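The Long Life of the Toy Library

The toy library in Livmont opens at nine on Saturdays, and by ten the returns table is full. Families pay 50 dollars a year and take home two toys at a time for up to a month. The catalog now lists 2,020 items, from rattles to a train set that needs its own car trip.

Felicidad Agbayani has run the place since it moved out of a church hallway and into the old Windodance dance studio. The mirrors are still on one wall. She left them up when she saw how long babies would look at themselves while their parents filled in the forms.

Lending toys is an old idea that comes back whenever money is tight. Some towns run it through the public library, and others, like Livmont, rent a room and do it themselves. The hard part is the checking. Every puzzle has to be complete before it goes out again, and a set with one missing piece goes on a shelf marked "Waiting." Some have waited since June.

Electronic toys make up most of the repairs and few of the repeat loans. Plain building sets go out again and again, often to the same houses. 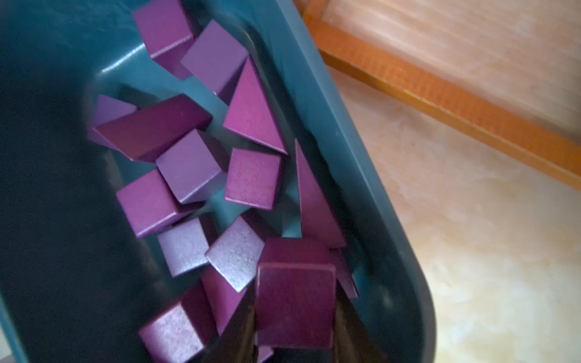
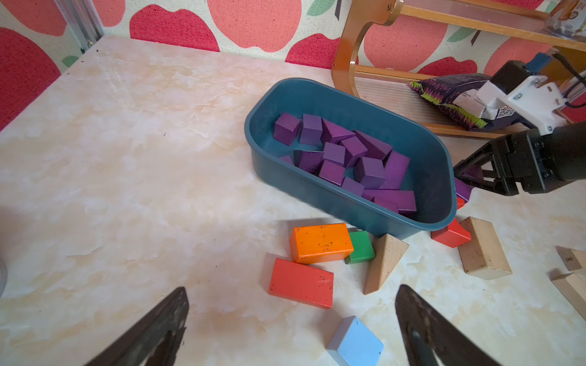
Purple blocks, in a teal container.

Agbayani would like to see the fee dropped altogether, but Tan, a parent with two children on the books, disagrees: the fee is less than the price of one big birthday present, and people bring things back on time when they have paid something.

The question will come up again at the open meeting on 18th October. So will the lease. The landlord, Hinelero, has offered another two years at the same rent if the group takes over the heating bill, and the boiler is older than most of the parents. Agbayani has asked for a quote on a new one.

Until then the Saturday hours stay as they are, nine to one, with late returns accepted through the slot in the side door if they fit.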